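# Teaching a gripper to be gentle: an afternoon at the Dundine workshop

*May 24, 2025*

I'd been meaning to get over to the Dundine shared workshop since December, when somebody on our mailing list mentioned that a member there was building hand-held grippers at a bench between the laser cutter and the kettle.

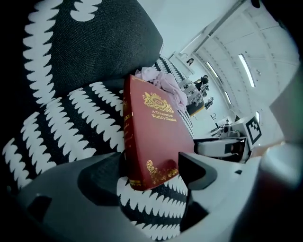
The builder (who asked me to leave names out, so "the builder" it is) put one in my hands before I'd even got my coat off. It's called Bite. You squeeze, two fingers close, and a camera on the tool records the whole thing so that an arm can learn from it later.

"Everyone squeezes too hard," I was told, right as I squeezed too hard. "You get over it by the second evening."

Bite is on its third body. The first was a mess of brackets and a bicycle brake lever, and I got to see it, because it lives in a drawer with all the other things that can't quite be thrown out. "The lever felt lovely, but you had no idea where the fingers were. I'd close it on a mug and the recording would say it was wide open." The current one has an encoder on the finger shaft, and all the parts come off the workshop's own printer. I asked what it had cost so far and got a long look at the ceiling. "Materials, 232 dollars. If you count the parts I ruined, I'd like to change the subject."

We talked for ages about fingers! The tips are held on with 2 screws so they can be swapped in the middle of a session, and there's a whole tub of rejects: too slick, too soft, one pair that went gummy on a hot day and had to be scraped off a saucepan lid. Books are a favorite test, apparently. "A hardcover's great. It's stiff, it's heavier than it looks, and it pivots if you grab it off center. Paperbacks just flop and teach you bad manners." Cloth is harder. I had a go at picking up a folded dish towel and got one corner of it, twice, and then the whole thing slid off the bench.

The software side is where I expected to get lost, and I did a bit. There's a script called Import (the builder is not big on fancy names) that takes the recordings off the card, lines up the video with the finger readings and throws out anything it can't make sense of. For the first few weeks it threw out almost 200 clips. "I thought my tracking was bad. I reprinted the markers, I moved the lamps, I was up till all hours. It was the clock. The encoder board started counting late and everything was shifted." A one-line fix, followed by a very long walk.

These days a session is 30 grabs, then a break, and the break isn't optional. Your forearm goes first, then your patience, and the builder reckons you can see the patience going in the data. "The last few are always rushed. You start snatching at things."

So where does the arm come in? It's a secondhand one, bought from a little outfit called Ferstead that was clearing its back room, and so far it has mostly been a lesson in wiring. It moves, and it homes itself on a good day. It hasn't run anything learned from Bite yet, and I liked that there was no pretending otherwise. "People come in wanting to see it tidy a room. I want to see it pick up one thing and put it down where I meant."

I asked what comes next, expecting to hear about motors or models, and got ten minutes on the handle. Small hands can't close it all the way, so there's a slimmer grip half drawn, and a strap to take some of the weight off your wrist. The drawings will go in the shared folder once the strap stops slipping. If you want to try Bite in the meantime, it's usually on the bench on open evenings. Bring something awkward to pick up.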